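Vikeck Lidded Bins
README and data card, second release

What this is

A collection of short picture sequences about putting lids on bins and taking them off again. It was compiled at Zestura, where we had a table, a supply of storage bins and an apparently bottomless interest in whether the lids would go on. If you came for a tour of the world's great containers, Londden keeps a much broader set and we wish you well.

Contents

320 sequences, each covering one go at one bin. They are split between two folders:

on/ starts with the lid away from the bin
off/ starts with the lid in place

Each sequence comes with a plain text file giving the starting state, the finishing state and a free comment. The free comments were written late in the afternoon and should be read in that spirit. "Fine" means fine. "Fine?" means the lid was on but one corner had opinions.

The table

All sequences use the same light wooden table. Its grain is busier than you might expect from a piece of furniture whose job is to stay in the background, with long wavy lines and a big oval swirl that early readers of the set kept reporting as a stain. It isn't a stain. Please stop writing in.

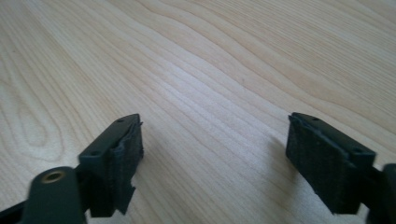

Tabletop with nothing set out on it. Note the grain.

The table was wiped down at the start of each session. Small specks did turn up all the same, and we left them in. Anyone planning to sort pictures into "table clear" and "table not clear" should decide early what they think about a speck. We count a table as clear if you could put a bin on it without moving anything first, and the start_state field follows that rule throughout.

The bins

Plastic storage bins with separate lids, the sort that come home flat-packed in one another and are never quite so well behaved again. Bahrami, our earlier set, used hinged boxes, so please don't merge the two without checking what your labels mean by "open". In Bahrami an open box still has its lid attached. In Vikeck an open bin may have its lid beside it, leaning on it, or upside down at the far end of the table looking innocent.

Bins are empty unless the text file says otherwise. We did try a batch with tea towels inside, and the towels won. Those sequences were dropped.

Labels

lid_on: the lid covers the bin and all four corners are down
lid_part: the lid is touching the rim but at least one corner is up
lid_off: the lid is clear of the bin
lid_flip: the lid is upside down, wherever it is

lid_flip can be used together with any of the others. There are 60 sequences where a lid was put on upside down and stayed there, and after a long discussion over sandwiches they were marked lid_part plus lid_flip. We accept that this is unsatisfying.

Every label was given by one reader and checked by a second. Where the two disagreed, the checker's answer stands and the first answer is kept in a field called "overruled", which has done nothing for morale.

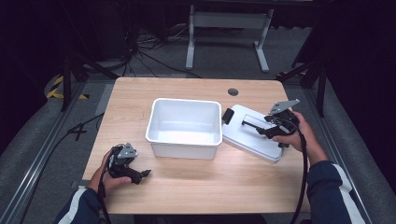 Does a lid lying right next to its bin count as lid_part?
Only if it touches the rim. A lid on the table is lid_off, however small the gap, and we don't record distance.

Known problems

The set is heavy on rectangular bins. Round ones were planned for February and the bins we ordered turned out to be rectangular with softer corners.

Lids were not numbered, so a lid may be paired with a bin it didn't arrive with. Lids and bins of the same model mostly swap without fuss. Where a pair refused to fit, the comment says "stiff" or, in more than 2 cases, something we have since edited.

Sequences in off/ tend to be shorter than those in on/. Anybody who has cleared out an airing cupboard will know why.

The finishing state is the state at the last picture. If a corner popped up after that, we don't know about it and would prefer not to.

Changes since the first release

lid_flip added
Tea towels removed
"Overruled" field added, then renamed, then renamed back
Spelling of "grey" settled in the comments

Use

Free for study and teaching. Please name the set as Vikeck Lidded Bins and give the release number, as the labels in the first release don't match these. Corrections are welcome if they come with the sequence number and the label you think we should have used. Corrections about the swirl go in a separate folder.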